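Ninety Days Until the Weken Expansion and I Have Feelings

May 6, 2026

I had a whole other post planned for today. It was going to be my long-promised ranking of every tavern in the game by how nice the fireplace sounds (I will still do it, I have notes), but then the expansion trailer went up this morning while I was waiting for my toast, and the toast got cold, and here we are.

For those who wandered in from somewhere else: Weken is the slow, muddy, oddly comforting trading and survival game from Geerts that I've been going on about on this blog for a long time now. You run a river barge. You haul wool and salt and letters up and down a river that floods whenever it feels like it, you try to keep your crew fed, and at night things come out of the reeds that you'd prefer to be far away from. It's half cozy and half frightening, and I have never managed to explain to my family why I find it relaxing.

The expansion is called Fondis, and it comes out in August. Ninety days! I counted on the kitchen calendar with a pencil. It costs 30 dollars, which is more than I guessed it would be, and I'll get to that.

So, what do we know?

Fondis is a new region at the top of the river, past the locks that have been shut since the game first came out. If you've played for any length of time you have tied up at those locks in the rain and wondered what was behind them. I once spent a whole evening trying to get my barge over the side wall by stacking crates, and lost a full load of salt and one perfectly good cook. According to the trailer the locks open after you finish a new set of jobs for the lockmaster, and beyond them is a high lake with towns built on stilts around the shore.

The lake is the part that got me. Everything in the base game is about the current. You plan your week around it, and you curse it, and by your second winter you can read it without looking at the gauge. A lake doesn't have one. There's wind instead, and the trailer shows a mast going up on the barge – a real mast, with a patched brown sail – and I made a noise that woke the dog.

There are 3 new crew roles listed on the store page: the sailmaker, the diver and the surgeon. The sailmaker explains itself. The diver goes down for wrecks, and I assume also goes down and doesn't come back up, knowing this game. But the surgeon is the one I keep thinking about, so bear with me for a bit.

Right now, if a crew member gets hurt in Weken, you have two choices. You put them in a bunk and feed them broth for a week, or you pay the barber in Dalley, who is expensive and rude and makes everything slightly worse. (Dalley is the middle port, the one with the crooked bridge. I love Dalley. I have been robbed there more times than I can tell you.) Injuries are a waiting game, and in the late game, when you're making long runs with a small crew, that waiting can sink you. So a surgeon on board would change how the whole thing plays. The store page says that treating wounds will be "hands-on," with the player doing the stitching.

I'm of two minds about that. I like a fiddly little job in a game. The knot tying in Weken is one of my favorite things anybody has ever put on a controller, because it's slow and it asks you to pay attention, and when you get it right the rope makes that lovely creak. If the stitching has the same feel as the knots, with the needle going in at the angle you choose and the thread pulling as tight as you let it, then I'm going to be very happy and a little queasy. If it turns out to be one of those things where you mash a button while a bar fills up, I'll be sad about it for weeks and you'll all have to hear about it here.

My guess is that it will lean on the knots. The studio has always been good at hands. Go back and watch your captain coil a line sometime, or gut a fish – the fingers go where fingers ought to go. It's a small thing, and I think it's a big part of why people who like this game like it so much.

Now, the price. I saw a fair bit of grumbling over it already this morning, and I understand it. The base game was cheap when I got it, and 30 dollars for an add-on feels like a lot when groceries are what they are. On the other hand, I have put well over 1,000 hours into this thing. I've bought sandwiches that gave me less. I'm going to pay it, and I'm not going to tell anyone else that they should. If you've bounced off Weken before, a lake and a sail probably won't change your mind, and there's no harm in waiting for a sale.

What I would like to see, and what the trailer didn't mention at all, is some help for the early hours. I've tried to get so many friends into this game, and they nearly all quit at the same spot, which is the first flood. You have no money, your barge is half full of somebody else's turnips, and the water comes up overnight and takes the lot. I think it's a wonderful moment! I also think that a person who has just sat down after work with a cup of tea might not agree with me. A gentler first spring would do the game so much good, and those of us who like suffering could turn it off.

I'd also like more room in the ledger. I'm aware this is not an exciting wish. But the ledger fills up, and then the oldest page drops off the back, and I have lost prices I copied down with great care. These days I keep a paper notebook next to the keyboard, with a page for each port, and my handwriting has gotten so bad that last week I bought a hold full of candles in a town that makes candles.

Curved needle and light blue thread in the first, the training pad in the second.

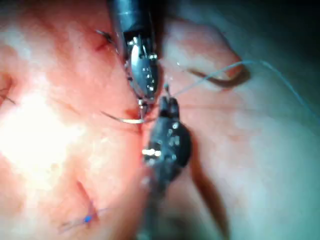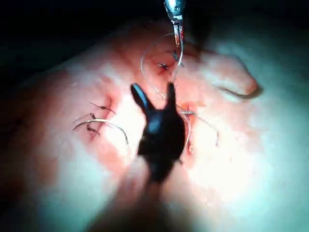 Back to the lake, then, and the question of saves. The store page says that existing saves will carry over, so long as you've made it to your second winter. That's good news for me and my big old barge, but I'm tempted to start clean. I do this every time. I tell myself that I'll bring the long save forward, with the good stove and the painted cabin and the crew I've had forever, and then the day comes and I want to be poor again with a leaky hull and one grumpy deckhand.

What I'll probably do is both. I'll take the old crew up through the locks on the first night, very slowly, with the lights off and the sound up, and just have a look at the place. Then on the weekend I'll start over from the bottom of the river and earn my way back there properly. It'll take me until the leaves fall, and that suits me fine.

In the meantime I've got some chores to do in my current game before the summer. I want to clear my debt at Dalley, as I have a suspicion the new jobs won't open up if you owe the harbor money (I have no proof of this, it just smells like the sort of thing they'd do). I want to get a second stove in, in case it's cold up on the lake. And I want to find my old cook's hat, which I know I stored in one of the riverside sheds, and I can't remember which one. If you've got a good system for labeling sheds, please leave it in the comments, because mine is to call all of them "shed."

The tavern post will go up next week, unless there's another trailer. I've still got two fireplaces to listen to, and one of them is at the far end of the marsh road, so I'll be going by daylight and taking the dog. The one in the game, I mean. The real one has gone back to sleep on my foot.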